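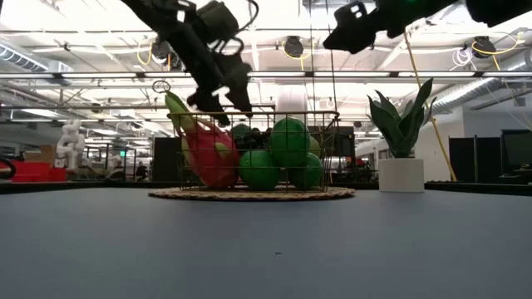

3 min read

Prilldale Shared Workspace
Minutes of the members' meeting, July 11, 2018

The meeting was held at the long end of the open floor. The minutes of the previous meeting were approved with one correction: the Wurham order was for placemats only and did not include napkins.

1. Fruit on the blue table

Members discussed whether the fruit display should stay on the blue table or move to the front desk. The case for moving it was that visitors see the front desk first. The case against was that the front desk is narrow and already holds the sign-in book and the mail tray. It was agreed to leave the display on the blue table through August and look at it again then.

The wire basket on the round woven mat was liked for its shape. One member felt the open grid lets small fruit show through in a way that looks untidy, and that grapes catch on the rods. Another pointed out that a wire basket is easier to wipe down. No vote was taken.

The wicker basket from Marikar was preferred by most of those who spoke. It is round, light brown and goes well with the wooden boards at the sides of the table. The dragon fruit looks best at the left, with the grapes beside it and the round green fruit filling in the front. 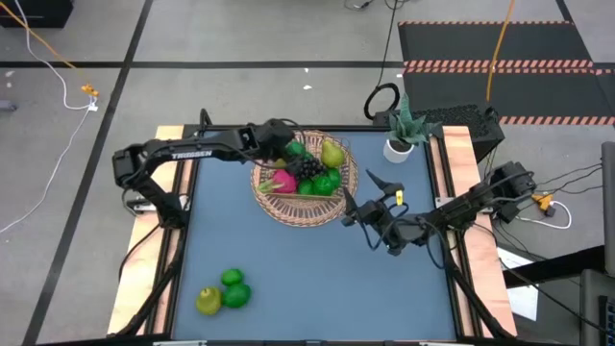 It was also said that a pear should stand upright at the back if it will, stem up, so that the basket has some height. Fruit that does not fit should be left on the table until there is room and not piled on top of the grapes.

Agreed: the wicker basket will be the regular one. The wire basket will be kept on the shelf under the printer.

2. Plants

The plants in white pots are to stay. A request for a larger pot for the one with long upright leaves was turned down on cost. The spiky one may stand in a corner of the blue table as long as it leaves the middle clear. Dust was mentioned. Leaves are to be wiped when the table is wiped.

3. Table surface

The blue top marks easily. Cups are not to be put down on it without a mat. Marikar has quoted 75 for a set of 8 mats in the same weave as the present one. The quote was accepted. The 48 paper coasters left over from the open house will be used up in the kitchen first.

4. Budget

The furnishings line stands at 2,200 for the rest of the year. The mats will come out of it. A proposal to buy a second table from Clusach was held over until a written price has been received.

5. Other business

The kitchen drain is slow again. The building office has been told.

Members were asked to stop leaving shopping bags on the wooden boards.

The next meeting will be in August. Items for the agenda should be left in the mail tray.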